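Notebook, Jumstead house, upstairs bedroom
March 2, 2019

Clothes day on the bed. The plan from January was to do the sorting and folding on the big platform bed because the table downstairs is too narrow for anything with sleeves. Left the woven mat on. I had thought about taking it off and working on the bare mattress, but a T-shirt lies flatter on the mat and slides less than on a sheet, and it saves making the bed again.

Put everything up against the headboard to begin with, dark things and the purple plaid together, and left the pillow where it was at the near end. The middle of the mat is the working area. Keep it that way, it gets filled up very quickly if things are put down "for a minute".

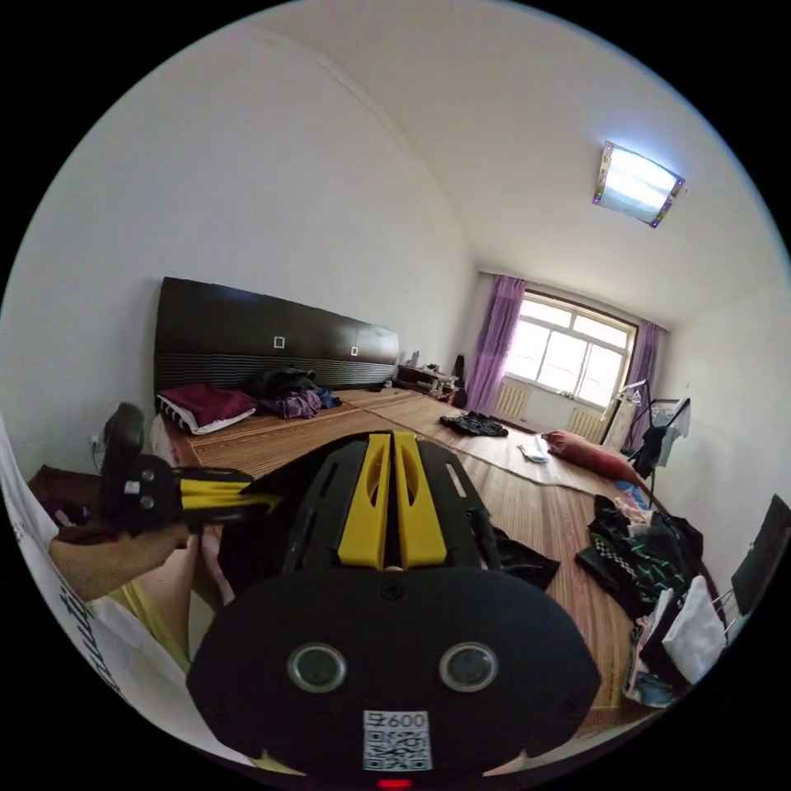
Order of work

1. Take one item from the heap. Shake it out at arm's length.
2. Lay it front up with the neckline towards the far side of the bed.
3. Pull the hem first, then the sleeves. Doing the sleeves first drags the body crooked and it has to be done again.
4. Smooth from the middle outwards with a flat hand.
5. Fold, and put it at the foot end, not back by the headboard.

Step 5 went wrong twice this morning. Folded things went back next to unfolded ones and I had to open two of them to check. The Provell crate would do for finished items if somebody brings it up from the garage.

Notes on the cloth

Black cotton is the awkward one. Creases hardly show until you are right over it, and the hems curl. Patterned things are easier because you can see straight away if the print is running off to one side. The purple and white stripe should be simple for the same reason, stripes give you a line to fold to. I would start with that one another time and leave the plain black until the end.
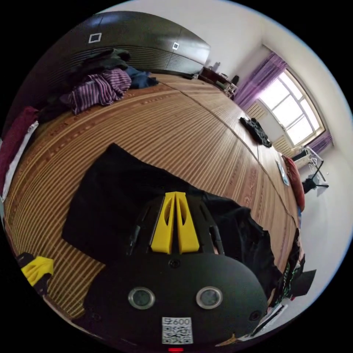 The other thing with plain black is telling front from back. Feel for the label inside the neck. Two in this batch have had the label cut out, and for those go by the neckline, which is lower at the front. I put a small safety pin in the back hem of each so we don't have to work it out again.

Mat: the slats catch on loose knit. Nothing pulled today but I would not put the Zürcher jumper on it without a towel underneath. Brush it down before the next lot. The Jolville washing instructions say to wipe along the slats and never across.

Printed T-shirts

Treat these separately. Lay out with the print up, check it for cracking, then turn over and fold so the print ends up on top. That way they can be found in the drawer without unfolding the lot. Don't iron over the print. If the creases in the sleeve are bad, hang it in the bathroom overnight.

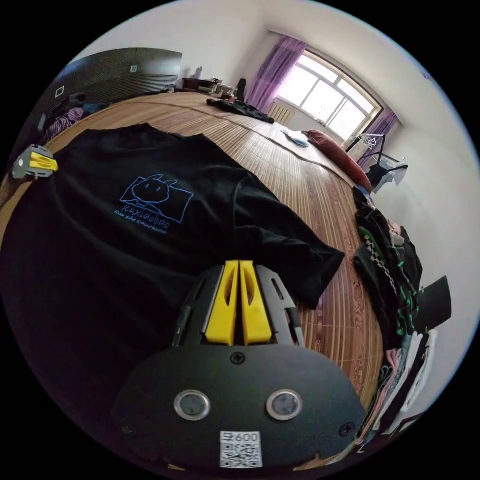 Black T-shirt, blue "xiuxiaobao" print, laid out on the mat.

Still to do: the rest of the dark heap, a second wash for anything that smells of the cupboard, find the lid for the 13 litre tub. Socks are in a bag on the landing and can wait.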